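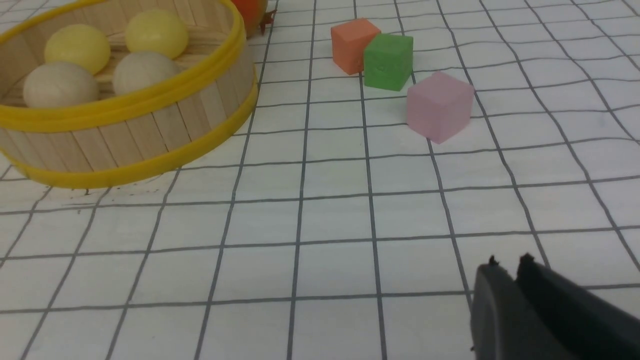

Our group set out to design a small sorting game for kindergarten children, and I have to say it grew on all of us far more than we expected when Nadège Royer first pitched it over coffee. The idea is simple enough: a child picks an object, decides which basket it belongs in, and then tells a grown-up why. We called it Calline, and our supervisor, Diarmuid Scanlon, was kind enough to let us spread it over a whole table through most of August.

The baskets were our favourite find. They have upright slats of light wood with a yellow band at the top and another at the bottom, and the walls are low enough that small hands can reach right in (we did try taller tubs early on, and oh, the frustration!). We put everything on gridded paper so that we could note which square a thing had been moved to without fussing over a ruler.

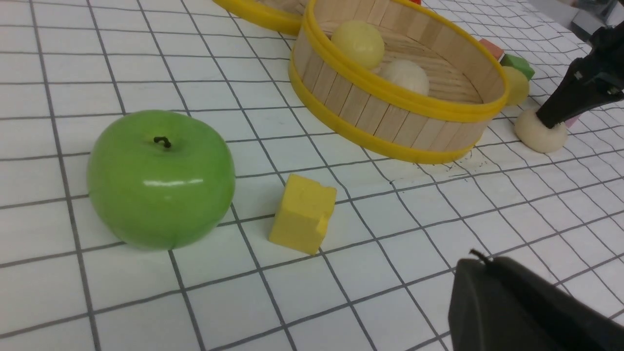
Figure 2. Green apple, yellow block and basket on the grid.

Choosing the objects took ages. Begoñe Pacheco argued for colour as the main rule, while I was rather fond of shape, and in the end we kept both and let the children choose. A shiny apple beside a matte block gives them plenty to talk about, and the notch in the yellow block started some lovely conversations about whether it was still a square.

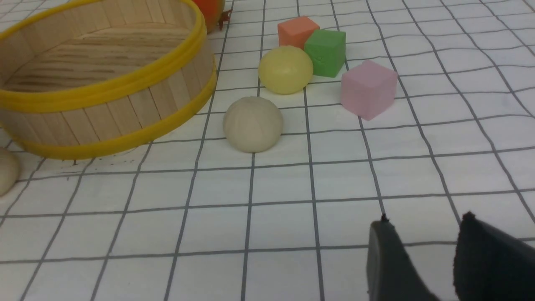
4. LAYOUT AND TRIALS

We ran 42 short turns at the Erkside centre with 5 children, and wrote down 246 placements altogether. The little cluster of cubes was nearly always visited first, even when a basket was closer. Next term we'd like to try wider gaps between the pieces, and Ludivine Arnaud has offered to help us rewrite the instruction card in plainer words.

Related projects
Jostero: a stacking game for rainy days
Roussel picture cards, second version
Storage ideas for the Erkside playroom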